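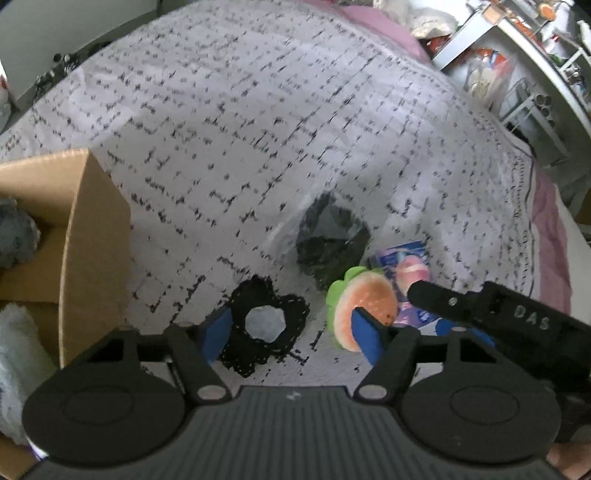
# Hondach Opens Small-Goods Packing Table at Rudcombe

RUDCOMBE — Hondach, the household storage and moving service, announced today that it has opened a packing table for small personal items at its Rudcombe location. The service will begin taking bookings in May.

The table is set aside for the things most often left until the end of a move: soft toys, trinkets, pocket tissues and other loose pieces from drawers and handbags. Items are laid out on a cloth-covered round table, checked with the customer's list and placed in open cardboard boxes. Fuzzy and fluffy pieces go in early, where they cushion what follows.

"Customers plan carefully for the sofa and the dishes, and then spend the last evening with a drawer of small things and no box to put them in," said Gopinath Joseph, head of household services at Hondach. "We wanted a proper place for that work, with good light and enough time."

Each booking covers up to 200 small items and lasts 30 minutes. Customers may bring their own boxes or use those supplied at the table.

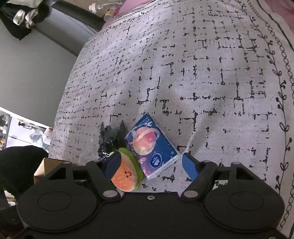 ## What Customers May Bring

The table accepts clean, dry household goods that can be held in one hand. A tissue packet with a planet on its wrapper, a smiling orange and green toy shaped like food, and a dark item in shiny plastic wrap are all suitable. Film wrapping may be left on.

Food, medicine, batteries and liquids are not accepted. Glass and china should be booked through the Grube service, which has its own materials and prices.

## Booking and Collection

Bookings are made at the Rudcombe front desk. Packed boxes may be taken home the same day or held for 2 weeks at no charge. Boxes held for longer are moved to the Soltora storage rooms — the standard monthly rate then applies.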